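작업 노트 / Nonmont 조작 시험실
8월, 금요일

건명: 그리퍼 핑거의 주변물 간섭 및 보호 정지 미작동에 관한 기록

1. 경위

금일 오전 시험은 주방 정리 작업 세트로 진행하였다. 작업 대상은 목재 테이블 위의 투명 플라스틱 용기와 회색 식기 건조대이며, 제어 소프트웨어는 Hellaline 배포본, 그리퍼는 Sutter 평행 개폐형을 사용하였다. 핑거는 지난주에 교체한 검은색 신규 핑거 그대로이다.

10시 40분경 식기 건조대 구간에서 핑거가 하강하던 중 건조대 측벽에 접촉하였다. 설정상 손목부 외력이 한계값을 넘으면 즉시 보호 정지가 걸려야 하나, 정지 신호가 발생하지 않았고 팔은 계속 하강 명령을 수행하였다. 건조대가 테이블 위에서 밀리기 시작한 것을 확인하고 작업자가 비상정지 버튼을 눌러 중단시켰다. 인원 피해는 없다. 건조대 측벽에 눌린 자국이 남았으며 파손은 아니다.

비상정지 회로는 정상 동작하였다. 문제는 그 앞 단계, 즉 소프트웨어 측 접촉 감지가 동작하지 않은 데 있다. 이 점을 분명히 해 두어야 한다. 비상정지는 사람이 옆에 있을 때에만 의미가 있고, 본 시험은 다음 달부터 야간 무인 운전으로 넘어갈 예정이었다.

2. 재현 시험

오후에 동일 조건으로 재현을 시도하였다. 하강 속도는 기존의 절반으로 낮추고, 작업자 한 명은 비상정지 버튼에 손을 올린 상태를 유지하였다. 총 8회 시행하여 그중 2회에서 보호 정지가 걸리지 않았다. 나머지 시행에서는 접촉 직후 정상적으로 정지하였다.

미작동 시행은 모두 식기 건조대 구간에서 나왔다. 플라스틱 용기 구간에서는 핑거를 앞쪽 벽에 고의로 접촉시킨 경우에도 매번 정지하였다. 다만 시행 횟수가 적으므로 용기 구간이 안전하다고 결론지을 수는 없다.

손목 카메라 화면. 양쪽 모두 하단에 검은색 핑거가 보인다.

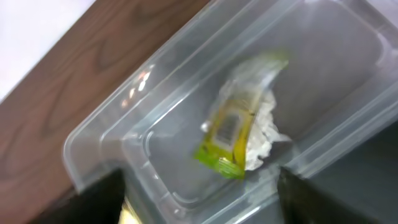
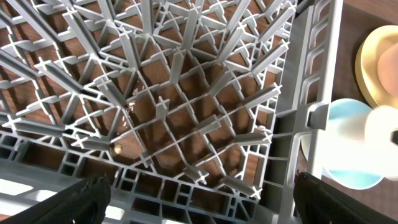
3. 로그 검토

관절 토크, 손목 외력 추정값, 그리퍼 개폐 위치의 세 계열을 시간축에 맞추어 비교하였다. 정상 정지한 시행에서는 외력 추정값이 접촉과 동시에 급격히 상승하여 한계값을 넘는다. 미작동 시행에서는 같은 구간의 외력 추정값이 거의 평탄하다. 반면 관절 토크 원시값에는 접촉에 해당하는 상승이 뚜렷하게 남아 있다. 센서가 접촉을 놓친 것으로 보기는 어렵고, 원시값에서 외력 추정값을 계산하는 과정에서 신호가 소실된 것으로 판단된다.

추정값 계산에는 그리퍼의 자중 보상이 포함된다. 보상에 쓰이는 질량과 무게중심은 설정 파일에서 읽어 오는데, 확인 결과 해당 항목이 핑거 교체 이전의 값으로 남아 있었다. 교체 작업 점검표에는 개폐 폭 교정과 체결 토크 확인만 있고, 하중 매개변수 갱신은 항목 자체가 없다.

그러나 이것만으로는 설명이 부족하다. 매개변수가 틀렸다면 추정값에 일정한 편차가 생겨야 하며, 일부 시행에서만 신호가 평탄해질 이유가 없다. 추가로 살펴본 결과, 팔이 목표 자세에 접근한 뒤 자동 영점 보정이 한 번 실행되는데, 미작동 시행에서는 보정 시점이 접촉 시점과 겹쳐 있었다. 접촉으로 생긴 힘이 영점으로 흡수되어, 이후의 추정값은 이미 눌린 상태를 기준으로 계산된 것으로 보인다. 하중 매개변수의 오차가 보정 실행 시점을 늦추었을 가능성이 있으나 아직 확인하지 못하였다.

건조대 구간에서만 발생한 점도 이 가설과 어긋나지 않는다. 이 구간은 접근 자세와 접촉 예상 지점 사이의 거리가 짧다. 용기 구간은 접근 높이를 더 여유 있게 잡아 두었으므로 보정이 먼저 끝난다.

4. 검토 후 배제한 사항

가. 통신 지연: 제어기와 손목부 사이의 패킷 누락을 점검하였으나 해당 시간대에 기록된 누락이 없다.

나. 한계값 설정: 두 구간의 한계값은 동일하며, 시험 시작 전 저장본과 대조하여 변경이 없음을 확인하였다.

다. 영상 인식: 하강 목표 위치는 영상 인식 결과로 정해지므로, 핑거가 측벽 쪽으로 치우쳐 내려간 데에는 인식 오차가 관여하였을 수 있다. 격자 구조에서 깊이 추정이 불안정한 점은 이전에도 보고된 바 있다. 다만 이는 접촉이 왜 일어났는가의 문제이고, 정지가 왜 걸리지 않았는가와는 별개이다. 별도 건으로 등록하여 처리한다.

5. 즉시 조치

가. 해당 셀의 자동 운전 권한을 회수하였다. 원인 확정 전까지 저속 수동 모드만 허용한다.

나. 하중 매개변수를 신규 핑거 기준으로 다시 측정하여 입력하였다. 이전 설정 파일은 삭제하지 않고 읽기 전용으로 보관한다.

다. 자동 영점 보정은 임시로 비활성화하였다. 작업 시작 전 자유 공간에서 수동으로 실행하고, 실행 시각을 운전 일지에 기입한다.

라. 핑거 두 개를 분리하여 육안으로 점검하였다. 균열은 없으며, 체결 볼트 하나의 풀림 방지 표시가 어긋나 있어 다시 조였다. 금일 현상과의 관련성은 확인되지 않았다.

마. 옆 셀인 Fillport 라인에도 같은 배포본이 설치되어 있으므로 담당 부서에 통보하였다. 그쪽은 핑거를 교체한 이력이 없으나 영점 보정 로직은 동일하다.

6. 미결 사항

보정 시점과 접촉 시점을 의도적으로 겹치게 하는 시험이 필요하다. 건조대를 그대로 쓰면 손상이 누적되므로, 스펀지 블록을 고정한 지그로 대체하는 안을 우선 검토한다. 지그는 월요일에 제작에 들어간다.

외력 추정값과 별도로 관절 토크 원시값에도 독립된 정지 조건을 두는 방안을 제안한다. 오검출이 늘어날 수 있으나, 무인 운전을 전제로 한다면 감지 경로를 하나만 두는 현재 구성은 받아들이기 어렵다. 소프트웨어 측 의견을 받은 뒤 한계값을 정한다.

교체 작업 점검표 개정안은 초안을 작성하여 공용 폴더에 올려 두었다. 추가 항목은 하중 매개변수 갱신, 자유 공간 영점 확인, 저속 접촉 시험의 순이다. 저속 접촉 시험은 교체 당일에 실시하고, 결과 로그를 첨부하지 않으면 완료 처리가 되지 않도록 하였다.

야간 무인 운전 일정은 보류한다. 재개 여부는 지그 시험 결과가 나온 뒤 다시 논의한다.

17시 50분 셀 전원 차단, 잠금 표찰 부착 완료. 열쇠는 시험실 보관함에 있음.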